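Subject: Re: [wurnton-tile] Haze on marble floor after grouting

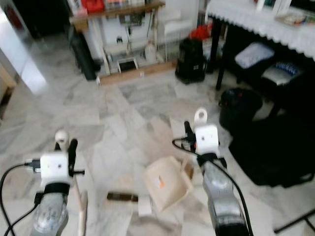
White and gray marble tile floor.

Byung-chul Jeon wrote:

> We bought the old two-family on Jang Street and the hall and kitchen
> are both marble tile, white with gray. The previous owner had part of
> it regrouted in April. Since then there is a dull film on the tiles in
> the kitchen, worse near the back door. I mopped with warm water and
> dish soap and it came back when it dried. My brother-in-law says use
> vinegar, which he does on his own floor, but his is ceramic. The man at
> the store sold me a bottle of Hikanard stone soap and I haven't opened
> it yet. There are also two spots the size of a dime where the shine is
> gone completely. Is that the same problem or a different one? The
> kitchen is 7 feet by 16 if that matters for how much stuff to buy.

Byung-chul,

Don't use the vinegar. Your brother-in-law can get away with it on ceramic. Marble is mostly calcite and any acid will eat the polish off. Same goes for lemon cleaners, most bathroom sprays and the grout haze removers with acid in them. Read the back of the bottle and if it says not for natural stone, believe it.

You have two problems, I think. The film is either grout haze or soap, and at this point it may be both. Dish soap leaves a residue on stone if it isn't rinsed, and a lot of people make a hazy floor worse by washing it over and over. The dime-size spots sound like etching. Something acidic sat there, maybe juice or a drip of cleaner. No soap will fix those.

For the film, start with plain warm water and a white nylon pad. Pick one tile in a corner where it won't show. Scrub it, take up the dirty water with a towel, rinse with clean water, and dry it by hand. If it looks better once it is fully dry, you only had soap on there and you can do the rest of the room the same way. Change the rinse water more often than seems necessary. I go through 7 or 8 buckets on a kitchen your size.

If that tile is still dull, get a haze remover that is labeled safe for marble. It should be neutral or alkaline. Follow the dwell time on the label and don't let it dry on the tile. A quart should do your kitchen twice over. No green or brown pads, they scratch.

The Hikanard I haven't used, so I can't tell you if it's any good. I would leave it sealed until the film is gone. Soap over haze just traps it.

The etched spots need polishing powder made for marble, a little water, and a damp felt or white cloth. Work in small circles for a couple of minutes and rinse. If you can feel the edge of the spot with a fingernail the powder won't be enough and you will want somebody with a machine and pads. I paid 60 dollars for a minimum visit over in Grorketthorpe and he did three spots in a hallway. That was a few years ago and I'd expect it to be more now.

As for why it is worse by the back door, check whether that tile was sealed. Put a few drops of water down and leave them for ten minutes. If the stone goes dark under the water it is taking it in, and you should seal once everything is clean and has had a couple of days to dry. Sealer won't prevent etching. It only slows down stains.

Also put a mat down at that door. Grit is what takes the polish off a kitchen floor over the years. I have one that is 32 inches wide and it catches most of what comes in.

Let the list know what the test tile looks like when it's dry.

> If I have to get someone in, is there a person in Wurnton you would
> call first?

The one I used has retired. Somebody else here may have a name.

--
To leave wurnton-tile, send a blank message with "unsubscribe" in the subject line.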